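4. Mixed Utensils and the Shared Table

4.1 Why chopsticks

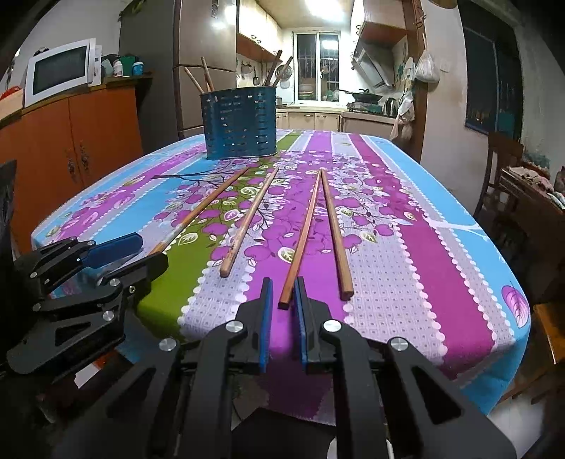 Figure 3. Chopsticks on the striped tablecloth, with others standing in the slotted basket.

Of all the things people bring to a shared meal, chopsticks turned out to be our favorite subject, and we did not expect that when we planned the study. We had gone to Bodville to look at how households that eat together once a week deal with the small stuff at the end of the evening: spoons, lids, napkin rings, jar openers, the odd cork. Our notes from March, the first month, mention chopsticks in a single line. By the end of the project they filled more pages than all the other utensils put together, and we would happily have filled more.

Part of the attraction is that a chopstick is only half of something. A stray fork is still a fork. A stray chopstick sends people hunting through the basket for its mate, and in the hunting they talk. They hold two up to the window, stand them on end, roll them between finger and thumb, and argue (very cheerfully, in most cases) over whether a brown one and a slightly browner one were ever bought together. For anyone interested in how people decide that two things belong with each other, this is wonderful material!

4.2 The supply

The Bodville group had no matched set. Its chopsticks had come in over the years from kitchens, moving boxes and a closed restaurant, and when we did our inventory the total stood at 79. The odd number pleased everyone. We sorted them by hand with the members present and recorded four things for each stick: color of the wood, shape of the shaft, state of the thick end, and length. Members then gave us their own words for the same stick, and we wrote these down before showing them our categories.

The two systems agreed less than we had hoped. Our color terms ran from light tan to dark brown in even steps, while the members worked with much bigger groups and a few very small ones. "The regular ones" covered nearly everything between tan and medium brown. Reddish sticks were always pulled out first. So were those with squared sides, and a stick that was both reddish and squared, like the third from the left of those lying on the cloth in Figure 3, was never called regular by any member in any session. The dark tip at its thick end helped, too. Several people told us they looked there before they looked anywhere else.

Wear was treated as a kind of color. A speckled or rubbed end could move a stick out of its group altogether, and some members paired two worn sticks whose wood was plainly different. Béla Gulyás, who kept the group's kitchen log for most of the study period and let us copy it, wrote beside one such pair: "Not twins but they have been through the same things." We have borrowed his phrase "same things" as a label for this type of match in the tables.

4.3 Standing and lying

The slotted basket is a dark teal-blue plastic one with rounded sides. It replaced a tall jar, which the group liked the look of but which tipped over whenever someone took out a handful. In a basket of this shape the sticks do not stand straight. They fan outward and rest on the rim, and this has a consequence we had not thought about in advance: a stick that leans apart from the others gets chosen sooner. Two that lean the same way tend to be taken together, as if leaning were proof of kinship.

We tested this in a simple way. Before a meal we arranged a few sticks so that known pairs leaned in opposite directions, and strangers leaned side by side. Diners who were in a hurry took the side-by-side sticks and ate with them without remark. Diners who were early, or who were waiting for the rice, looked longer and more often found the true pair. Hunger seems to be a strong influence on matching, and we recommend that future studies write down when the food arrived.

Sticks laid on the table behave differently again. Once they are flat, people read them by direction. Two that come together at one end and spread toward the other look like a pair, even when one is square-edged and reddish and the other is a plain medium brown (the two right-hand sticks in Figure 3 show the arrangement well). Members sitting at the near side of the table named such an arrangement "a pair" far more readily than members who had walked around it and seen it from the end. We find this a lovely small result, and it held up in each of the 5 rounds in which we tried it.

4.4 The cloth

We owe the reader a word on the tablecloth. Our first plan called for plain white paper, on the grounds that it would make every stick easy to see. The group used the paper for one meal and asked for their cloth back. They were right to ask. On white paper people lined the sticks up neatly in the middle, as if at an inspection, and talked much less. On the cloth they put them down where they normally would.

The pattern also gave everyone a shared map. It has long stripes in olive green, light blue, violet, magenta and a pale lavender-grey, with purple fruit that the members called apples and a scatter of leaves, one of them large and magenta. Nearly all spoken directions in our recordings use these features. "Yours is on the green," "the one by the apples," "no, further along the blue." Left and right hardly occur at all, which makes good sense at a long table where people sit on both sides. We had prepared a coding scheme based on left, right, near and far, and we had to throw it out after the second session and build a new one from stripe names.

The stripes brought one problem. An orange-brown stick lying partly over the olive stripe was judged darker by some members and lighter by others, and the same stick on the lavender caused no disagreement. For the color judgments in Section 5 we therefore used only sticks resting on the pale bands. All other judgments include the full width of the table.

4.5 Putting away

The last part of each session was the one we looked forward to most. The dishes were done, the talk had slowed, and someone would draw the basket closer and begin. We gave no instructions beyond asking that the sticks be put away as usual.

Three habits showed up again and again. Some members gathered every stick first, tapped the bundle level on the table and dropped it in whole. Some matched as they went, and would leave an unmatched stick lying on the cloth until its partner turned up, occasionally until the next morning. A smaller group put the sticks in one at a time with no interest in pairs but great care over spacing, so that the basket looked full all the way around. We named these bundlers, matchers and spreaders. Most people stayed with one habit through the whole study, although 6 members switched from bundling to matching, and all but one of them did so after an evening in which they had been left with a badly mismatched pair at dinner.

Two visiting households, from Romstead and Plusteren, sat in on later sessions. Both owned matched sets at home. We expected them to be strict matchers, and they bundled. When asked, the Plusteren visitors said that at home every stick goes with every other, so they had simply never had to look. We think this deserves a study of its own, and we would love to see it done with spoons.

4.6 Limits of the observations

Our sample is a single table and its regular company. The members knew one another well, and several had eaten from these same sticks for years, so their skill in telling them apart should not be taken as typical. Length proved hard to measure fairly because worn sticks had lost a little at the thin end, and we dropped it from the analysis. The sorting tray we adapted from the Mac Mathúna procedure was too shallow for round sticks, which rolled out of their sections whenever the table was bumped. Judgments made after such a spill are marked in the tables and were left out of the pair scores.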